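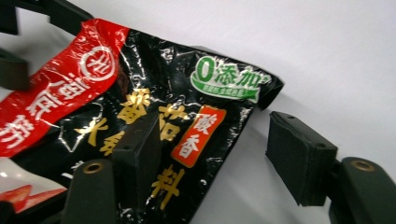
Haidilao tomato hotpot base, the black packet w/ the red band. hotpot thread incoming

1/ Doing the pantry before everyone lands on us for the holidays. Sauces and soup bases first bc that shelf is a disgrace

2/ Tomato is the one for people who say they don't do hotpot. Arwel Rees, lifelong gravy man, had 3 bowls in April and asked what was in it. Tomatoes mate

3/ Method such as it is. Squeeze the whole packet into the pot, top up with water, bring to a boil, turn it down. Taste BEFORE you add salt. I never do and I always regret it

4/ It says 0添加 on the green badge, zero added. Zero added what, the rest of the writing is too tiny for my eyes. Anyone?

5/ Going in on the night: napa, enoki, tofu puffs, fish balls, thin beef, those wide potato noodles that take forever. Corn cut in rounds, kids only eat the corn

6/ Si-woo Joo says crack an egg in right at the end and put the broth over rice. Tried it. Yes. Do that

7/ Pantry update. Found 5 jars of sesame paste all open. FIVE. Combined them into 2, wiped the shelf, colour of the cloth was not great

8/ Soup bases now live standing up in an old shoebox, like files. Spicy at the back, tomato in front, mushroom somewhere in teh middle

9/ Basia wants to know if you can use it for pasta sauce. Half a packet, tin of tomatoes, bit of butter. Don't tell her nonna

10/ ok shops close soon and I still need coriander. If anyone in Rurville has a spare portable burner pls message me, ours clicks and clicks and wont light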